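Ticket: cabinet doors not closing level, records room
Site: Bimholm, first floor
Item: Wokex low cabinet, two door, light wood grain
Priority: low, then medium
Status: closed
Opened: 8 Dec 2020

REPORTED FAULT

Right door catches on the left one when shutting. You have to push the left in first, then the right, then the left pops back out a bit. Gap at the top wider than at the bottom. Been like it since the cabinets were shifted along the wall in November. Also rattles when the printer next door is going.

Binders inside are in use most days so please don't take the whole unit away. A door you can shut would be nice.

UPDATE 1

Had a look. Doors themselves fine, no splits, no swelling. Right door sits low, 3 mm at the outside corner. Left one looks square to me but hard to say with the other one pulling the eye.

Tried first: tightened the lot. Screws on the upper right hinge had backed out, took nearly a full turn each. Others were snug. Door came up a touch, still catches.

Doesn't look like a hinge failure. Arm opens and closes smooth, no grinding.

UPDATE 2

Requester asks can we just swap the hinges. Could do but not convinced. Pryor stores have the old pattern only, cup is the right size but the arm plate is drilled differnt, would mean new holes in the side panel. Don't want to do that in chipboard if we can help it. Leave as last resort.

Amholm can supply the right ones, minimum order is a box of 24. Not ordering 24 hinges for one door.

UPDATE 3

Checked the floor. Should have done that first. Level on the top panel, front to back OK, left to right is out. Cabinet was put back down with the right front foot over the join in the carpet. Whole carcass is twisted very slightly, enough to throw the doors.

Emptied it before lifting, slid it 300 mm left, off the join. Now butts up to the next cabinet properly as well, tops line up, before there was a lip you could catch a sleeve on.

Doors without touching anything else: right one clears the left, just. Gap still uneven but half what it was.

UPDATE 4

Adjustment, in this order, for whoever gets the next one:

Both doors open fully, nothing leaning on them.
Slacken the height screws on the right door, top and bottom hinge, half a turn only. Keep a hand under the door.
Lift until the top edge matches the left door, nip up the top screw, then the bottom.
Shut both, look at the gap.
If it's wider at the top, the side screw on the top hinge goes in a quarter turn. Shut and look again. Don't do the two hinges at once or you'll be chasing it all afternoon.
Depth screw last. Ours needed hardly anything.

Took three goes. Gap is now even all the way down as far as I can see. Doors shut in either order.

UPDATE 5

Requester came back, says left door now bounces open if you shut it hard. Went up again. Depth screw on the left bottom hinge was right out, don't think that was me but might have been. Wound it back in. Stays shut on a slam and on a gentle push.

Also asked about the shelf, whether it's safe to fill. Pegs all seated, shelf isn't bowed. It's 400 deep so a full row of binders upright is fine, just don't store paper reams on it, those want to go at the bottom. Upright binders would be easier to get at too but up to them.

Q from requester: is it meant to be open underneath, can see carpet at the bottom. Asked Wokex, they say there is a base panel on some versions and it's sold seperately. Not fitted to ours, not part of this fault. If the dept wants one raise a new request with a cost code, don't add it on here.

UPDATE 6

Left it a few days, checked again on the way past. No drop on the right door. Upper right screws still tight. Rattle gone according to requester, presumably the loose screws.

Same complaint likely on the other units along that wall if they were moved the same day. Not checked, nobody's reported. If one does come in: floor first, then screws, then adjust.

Parts used: none
Further action: none, base panel query passed back to dept
Closed.

Attachment (1)
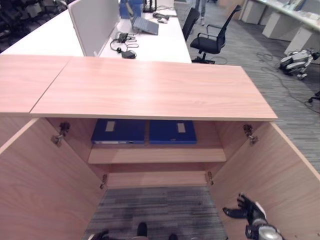
Records room cabinet, both doors open, hinges and shelf with the two blue binders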